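What the robot did to our operating room

When I started as a scrub tech, the loudest thing in any operating room was the surgeon, followed closely by the suction. These days, on a robot day, the loudest thing is probably me, asking somebody to please repeat that because I've got my back to the console again. I've been meaning to write about this for ages. My sister asked me over dinner in March whether the robot was going to take my job, and I gave her a very long answer (she was sorry she asked, I think), and on the drive home I thought of all the parts I'd left out. So settle in, get yourself a coffee, and I'll try to put it all down.

For those who are new around here, I work at Caltier, a middling sort of hospital with 6 operating rooms and a parking garage that was designed by someone who had never seen a car. We got our surgical robot a few years back, and it lives in Room 4, which used to be the room everybody wanted because it has the window in the corridor outside. Now it's the room with the tape on the floor. The tape marks where the cart goes, where the console goes, and where you should not leave a stool if you value your shins.

I should say first that "robot" gives people the wrong idea. My brother-in-law pictured something walking in, putting on gloves and getting started. It doesn't do anything by itself. The surgeon sits at a console with their head in the viewer and their hands in the controls, and the arms at the table follow along, only smaller and steadier. What has been automated, if you want to use that word, is a lot of little things around the hands: the filtering out of tremor, the scaling down of movement, the camera that holds still for as long as you want it to. That last one used to be a person. It used to be me, quite often, or a resident, standing for hours with one arm out like a coat rack and hearing "up, up, no, your other up." I don't miss it one bit. My shoulder certainly doesn't!

But I did lose something with it, and it took me a while to work out what. When I held the camera I was looking exactly where the surgeon was looking, because I was the one doing the looking. I learned anatomy that way, far better than I ever did from a book. The newer techs on our team get the same picture on the wall monitor, and it's a better picture than I ever had, but they tend to watch it the way you watch a TV in a waiting room. So a few of us have started talking them through it during the slower stretches. What's coming next, what will she ask for, why did he change his grip just then. Some surgeons love this and join in from the console. One or two would prefer we didn't, and we read the room.

The biggest change, though, is where everybody stands. In an open case we're all packed around the table, and half of what gets said isn't said out loud at all. The surgeon's hand opens and I put the thing in it. You get to know a hand. You know the flat palm that means scissors and the slightly impatient curl that means you should have had the needle loaded already. With the robot, the surgeon is across the room and I can't see the hands, so everything has to be spoken, and then spoken back. "Needle driver to arm two." "Needle driver going to arm two." It felt so silly at first, like we were all pretending to be on a submarine, and I remember the giggling in those early weeks. Now I find I do it at home. I repeated a pizza order back to my husband the other night, word for word, and he asked if I was feeling all right.

Then there's the setup. Draping the arms has a knack to it, and I was awful, truly awful, to begin with. I timed myself when I was learning and my first go took 55 minutes from opening the packs to being ready, with the trainer from Skeserar standing behind me being extremely polite. (Skeserar does the training and the service visits for our hospital, and they have been patient people, by and large.) I'm much quicker now, and I've got my own order for things that I'm a bit superstitious about. The day does shift around it, all the same. I come in earlier. The turnover between cases has a different rhythm, and the folks in sterile processing, down in the basement, have probably felt it more than any of us. Those instruments have tiny joints and channels that have to be flushed and brushed just so, and the tracking software, Weluris, logs every use and every wash. If a tray gets scanned out of order, Weluris locks it and someone has to come find someone. It has saved us from mistakes, I'm sure of that. It has also had me standing in a hallway at 6:40 in the morning saying words my mother didn't teach me.

Suturing is where I most enjoy watching it, if I'm allowed a favorite part. I've always liked the sewing side of surgery, probably because my grandmother was a seamstress and I grew up under her table picking pins out of the rug. A good knot is a good knot whether it's a hem or something a great deal more important.
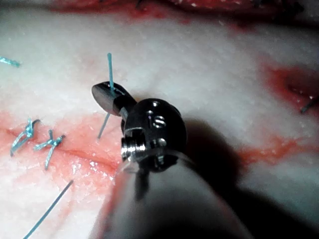

And what I tell the new techs is that the surgeons are learning over again too. Most of our robots, as far as I've been told, don't give back much feeling through the controls, so a person who tied knots by touch for twenty years has to tie them by eye. They watch how the thread lies, how the tissue sits when they draw it together, and whether the loop is closing the way they want. I've seen very senior people fray a strand and go quiet for a moment, and I've seen a resident who grew up on video games take to it like she was buttering toast. That shook up the pecking order a little, and I'd say it did the place some good. People ask each other more questions than they used to.

Did anyone lose a job over it? At our place, no, and I want to be fair and say that's only our place. The first assist at the bedside still swaps instruments, cuts, passes needles and keeps an eye on the arms. Circulating nurses have more to plug in and more to chart. We gained a robot coordinator, a circulator who put her hand up when it was new and is now the person everyone hunts for when there's a message on the screen. There was a little bump in pay for those of us who did the extra certification, which took some asking. If your own workplace is getting something like this, please do the asking early, before everyone's used to you doing it for free.

What I do worry about is the open skills. Every so often a case has to convert, and then the arms come away and we're back around the table with the big retractors, and everybody needs to know where they are and how to use them. We practice that now, a couple of times a year, with a mannequin that somebody long ago named Zamfir for reasons lost to history. The drills were the nurses' idea. The first one was a mess, the second one was less of a mess, and I now keep the open tray in the same spot every single time and will get cross with you if you move it.

So that's the long answer my sister got, with the missing bits put back in. I still love open days, I'll admit, with all of us elbow to elbow and the radio on. But I've gotten fond of Room 4 as well, tape and all. Next time I'll write about shoes, as several of you have asked what I wear for standing all day and I have a great many opinions on the subject.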